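Trying Out the Kurosia Hand-Held Gripper Kit

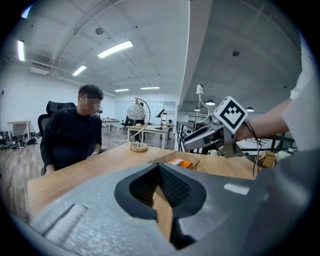
Issue 44, page 3

Several readers wrote in after the last issue to ask about hand-held grippers and whether one of the packaged kits is worth the money for a small shop or a teaching lab. We have been using the Kurosia kit since June, so this is a report on what it does well and where it gave us trouble.

The idea will be familiar to most of you. You hold the gripper in your hand and do the job yourself, the kit records how you did it, and the recordings go toward training an arm to do the same job. The marker cube on top gives the tracking software something to follow. You don't need an arm on site to collect, and for us that was the main attraction. Our arm is shared with two other groups and we get it in the mornings only.

The kit comes in two versions. The single has one gripper, one marker cube, a cable and the software license. The pair has two of everything and costs $664. The single is $316, so buying two singles comes out cheaper by $32. We asked Kurosia about this and were told the pair includes a longer support period. Ginette Fehr, who handles our orders, bought two singles.

Setup took most of an afternoon. The printed guide covers assembly well enough, but it stops at the point where you plug in the cable, and the rest is in a download that you have to register for. Registration went through on the second try. After that there is a calibration routine where you move the gripper slowly through a set of positions while the software watches the cube. Do this at the table where you plan to work. We calibrated at a desk by the window, moved to another table, and had to do it over.

The cube gave us the most trouble. If your hand or sleeve passes in front of it, tracking drops and the recording is marked bad. Filippos Stefanou lost most of his first session this way. He now keeps his elbow out to the side and turns his wrist less than he would like to. Glare can do the same thing. We got fewer dropped recordings after we turned off a desk lamp that was pointing straight at the cube.

The fingers close smoothly and the trigger is light. Small boxes, cups and plastic containers were all easy to pick up and set down. Thin flat things such as a sheet of card were harder, and we ended up sliding them to the edge of the table first. If your job involves paper, I would try a sample before you buy. Bronico sells softer finger pads that fit the Kurosia body and those helped a little, though they pick up dust and need wiping.

Weight is fine for short sessions. We record in blocks of 40 minutes and then change over. Going longer than that, people start resting the gripper on the table between tries, and the start of each recording gets sloppy. You will also want to think about the cable. It hangs down from the gripper and will drag light items along with it if you reach across the table. Ginette runs hers back over the shoulder with a clip on her collar. Kurosia says a wireless version is planned but would not give us a month.

On the software side, recordings save in a common format and we had no trouble moving them to our own machine. The review screen is basic. You can play a recording, trim the ends and mark it keep or discard. There is no way to add a note, so we keep a paper log next to the table with the file number and a line on what went wrong.

Support answered every question we sent, usually by the next morning. One replacement cable came with no charge.

We also looked at the Wunness kit, which is lighter and does its tracking without a cube. It was on loan to us for a short time only, so I can't say how it holds up. It lost its position when we worked close to a plain white wall, and it costs a good deal more. Ong makes a stand that holds either gripper upright when it is not in use, and we would buy that again.

For a group that already has an arm and someone comfortable with the software, the Kurosia single is a reasonable buy. If you are starting from nothing, allow time for the setup and get a spare cable with the order.

Filippos has offered to bring both grippers to the June open bench, starting at 4 p.m. Bring your own objects if you want to try them. Send questions for the next issue to the usual address.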